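Gripper drops out (no fault code!) when it pulls a drive caddy from a desktop PC - anyone else?

Posted 2019-07-23 by wundenside_pat

Hi all, first post, long-time lurker. We tear down old office desktops for parts at Wundenside, and I've got an arm with a two-finger gripper doing the boring part, meaning the drives and their blue caddies. It's been great for weeks. Then I bumped the grip force up to 32 percent because a couple of drives slipped, and now every so often the arm pulls, something gives, and the fingers just go limp. No alarm, no red light, nothing in the log except "task ended." Last time it let go with the drive half out and my hand was a lot closer than it should have been - I was reaching for a cable. I'm fine, but I shut the cell down and I don't want to run it again until I know what's going on.

Stuff I've tried so far: new gripper cable, re-teaching the pull, and slowing the whole program to 20 percent. Slowing it down made it happen less, I think. Could be wishful thinking.

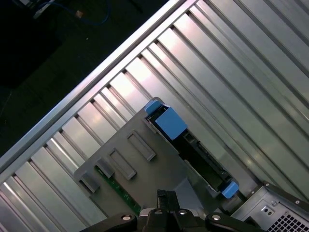

Kostidham Makers - Robots & Automation Help Desk

One more thing in case it matters. The pull is a straight line in the program, and I taught it on one case and then used the same points for all of them. They all sit in the same corner stop on the bench, but I never measured how well they sit there. Is it the gripper, the program, or me?

Gunārs Kļaviņa

Bit of all three, I'd say, but start with the program. I had nearly the same thing on a Munent gripper and the hand was doing exactly what it was told. When the caddy catches on its latch, the fingers see a load spike, and the controller cuts the motor to protect itself. On mine that counted as a normal stop, so you got no alarm at all. Go look for a setting called overload response or something close to it. If it says "release," change it to "hold," then write a proper fault into your program so the arm stops too.

Then check your angle. You want to pull along the caddy's own line, and a couple of degrees off is plenty to jam it. 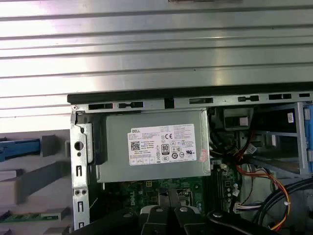

I'd also put the force back where it was. If drives were slipping, clean the finger pads first. Mine were so greasy they shone! After that, run it 9 times in a row on one scrap case with no drive in the caddy, and write down every stop, even the ones that look harmless.

And please, no hands in there while it's live. Hit the stop, wait, then reach. A limp gripper can still be sitting on an arm that has power, and your program doesn't know you're there. Same goes for the PC: unplug it, and leave the power supply closed up.

akbulut_fan

its the screws. check the screws on the finger links. mine backed out last November and it did all kinds of weird stuff

wundenside_pat

Thanks both! So, the setting was there and it was on "release," ugh. Changed it to hold and added the fault, and the next time it jammed the whole arm stopped dead and told me so. That alone makes me feel a lot better about standing near it.

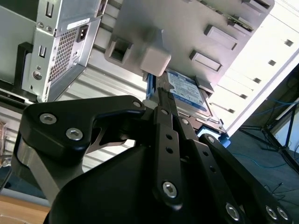
The screws were tight, but I put a wrench on every one anyway, so thank you for that. The angle is still a mess. The corner stop has a bit of play in it and I'm going to have a go at shimming it before I touch the taught points again. I've done about 100 dry pulls now and it still catches now and then, so I wouldn't call it fixed. Does anybody know if the Akbulut controllers can ease off when they feel a side load, or is that an extra you have to buy?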